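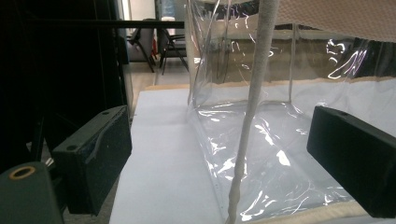
Tesham Household Club – Tips Page, Bags and Storage
Clear bags with a cord handle: how to keep them nice

Many members have now one of these transparent bags with a soft white cord for carrying. They are practical, you see at once what is inside, but the plastic takes creases very easily and every crease shines under the lamp. I collected what works for me and for other members.

1. Empty the bag completely before cleaning. Turn it over above the sink and tap on the base. Crumbs and sand like to stay in the corners, and if you wipe over them they scratch the film.

2. Put it on a flat, smooth surface. A white board or a white table is good, you notice quickly any dirt that remains. On a rough table the plastic gets marks from below.

3. Wash with lukewarm water and one drop of dish soap. Use a soft cloth. Please do not take the green side of the sponge, and no window spray with alcohol, it can make the plastic cloudy after some months.

4. Hold the cord out of the way. When the cord hangs down in front of the bag it drinks the dirty water. I lay it to the back side, or I fix it with a clothespin.

5. Dry by patting. Rubbing makes small lines which you see later against the light.

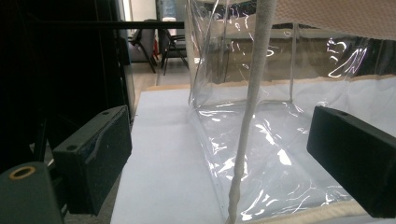
6. Care for the fabric parts separately. Some bags have a beige trim with stitching along the base. Clean it with an old toothbrush, almost dry, and always in the direction of the seam. If too much water goes in the stitching, it needs the whole night to dry and it can smell.

7. Wash the cord by hand. Mix a little wool detergent in a bowl, dip only the cord and press it between two fingers from top to bottom. Do not twist. If it becomes fuzzy, cut the loose hairs with nail scissors, never pull them.

8. Take out the creases with warm air. Fill the bag with a clean towel, set the hair dryer on the lowest step and keep a distance of 16 inches. Move all the time. Deep folds will not disappear completely.

9. Store it standing and filled with tissue paper. White paper only, please. I used once a newspaper and in March the letters were printed on the inside, I could not remove them.

Kylie Ellery asked if the bag can go in the washing machine. My answer is no, also not in a laundry net.

Page last changed: Fri 4 June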